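Work and Automation, week 14: handout
Hotel laundries and the people upstairs

Read this before the seminar. The reading for today is the Clilbridge case file, including the appendix with the shift sheets, which most of you will be tempted to skip.

The case in short. Gendik sold the Bronduvent hotel a folding line for its basement laundry in January. The line takes flat, dry towels from a feeder, folds them and stacks them. The sales paper promised 2,349 towels a shift. The laundry logged 2,210 on its best shift and under 2,000 on most of the others. The gap is what everyone argues about, and I think it is the least interesting thing in the file.

Look at who does what now. Before the line, four people folded in the basement. Two of them still work there, feeding the machine and clearing it when it stops. The other two were moved upstairs to rooms. Management calls this "redeployment to guest-facing work". Read their job descriptions side by side and ask what has got better for them. The pay is the same. The basement had stools and a radio.

Then look at what the machine can't take. It wants a towel that is open, square and the right way up. A towel does not come out of a dryer like that. Somebody has to find the corners, and in the old arrangement that was simply the first part of folding. It is now called "pre-sorting" and has no line in the staffing plan. Réka Hajdu, whose interviews make up the second half of the file, found it being done at the ends of shifts and on any flat surface to hand, beds included.

A point on words. The Gendik paper says the line "removes the handling of linen". Go through the appendix and mark each time a person touches a towel between dryer and shelf. Compare your marks with that sentence. Do the same with "fully automatic" on page two, and keep a note of how many times the feeder is mentioned.

Against my own view, you should read Tímea Erdős, who argues that folding all day ruins wrists and shoulders and that we should be glad to see any of it go. She is right about the wrists. Her evidence comes from full-time folders, though, and the people at the Bronduvent now pull sheets and lift mattresses instead. The file has no figures on injuries from before the line or since, so neither of us can claim much.

The Thibodeau report takes the opposite line to mine and says slow take-up is caused by staff who "lack confidence in the system". It surveyed supervisors only. I would treat that chapter with care.

For the seminar, Wed 20 May, bring one page on the following. Which tasks in the file were left out of the price of the machine? Who does them, and in whose time? If you think the hotel was still right to buy, say so and give your grounds. I'd rather mark a case made for the other side than my own opinion handed back to me.

Longer essays go in the usual tray. Please staple them.

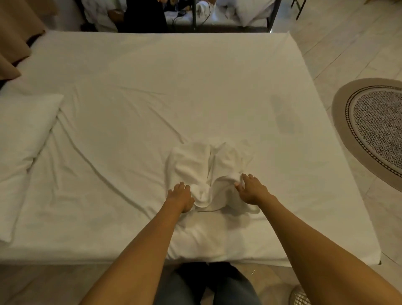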